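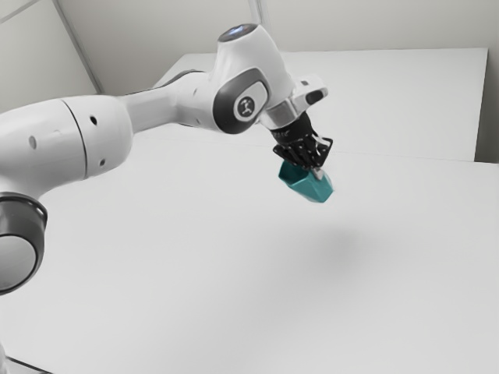 Unit 5: Soil and Water in the Toderthorpe Valley

In the last unit we learned how rain enters the soil. Today we look at where it goes after. Please have your map of the Dirnby stream with you.

Clay soil holds water for a long time, but it lets water pass slowly. Sand makes the opposite. At the Eichhorn field the upper layer is sandy and under it lies clay, therefore the water moves sideways and comes out at the foot of the slope.

Terms to know: infiltration, runoff, water table.

Homework: read pages 200 to 207 and draw the slope from the side.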